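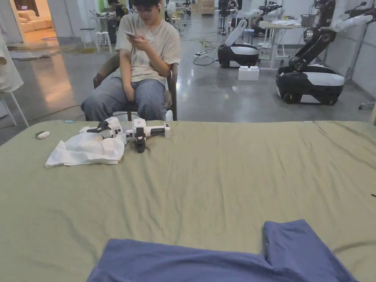

Vol. 3, p. 2,742

Household linen

Household linen is the general name for the cloth goods kept and used in a home, such as sheets, pillowcases, towels, tablecloths and napkins. The name comes from the fibre of the flax plant, from which most of these goods were once made in northern Europe. It is now used whatever the fibre, and a cotton sheet or a polyester tablecloth is still sold as linen.

Materials

Flax cloth is strong, takes up water well and creases easily. Cotton became cheaper than flax during the nineteenth century and replaced it for most bedding. Blends of cotton and polyester crease less and dry faster, but they hold less water and are seldom used for towels. Wool is normally counted as bedding and left out of the term.

Table linen

A tablecloth may be plain, printed or woven with a pattern. In damask the pattern is made by the weave alone and shows on both sides. Coloured cloths were long thought fit only for the kitchen or for breakfast, with white kept for dinner. A thick undercloth was often laid beneath to protect the wood and deaden the sound of plates.

Storage and marking

Linen was commonly stored folded in a chest or press. Larger households marked each piece with initials and a number in red cross-stitch, so that sets could be used in turn and would wear evenly. The household book of the Nudholm estate lists 2,848 marked pieces, among them sheets for the farm workers and cloths for the dairy. Tuulikki Hirvonen, who edited the book, found that worn sheets were cut down the middle and rejoined with the outer edges at the centre. When they wore through again they became towels, and finally cleaning rags.

Washing

Before piped water, heavy linen was washed only a few times a year. At Plellosari the main wash was held in August and lasted two days. The cloth was soaked in lye made from wood ash, beaten, rinsed in the lake and spread on grass to whiten in the sun. Smaller items and body clothes were washed more often.

Manufacture

Linen weaving at Tevley began as winter work on farms and moved into mills when power looms came into use. The Palamarchuk mill made sheeting and plain towelling, and later turned to cotton.

See also: Bleaching; Damask; Flax; Laundry; Mangle

We use cookies to remember your settings and count page visits. Accept all | Manage cookies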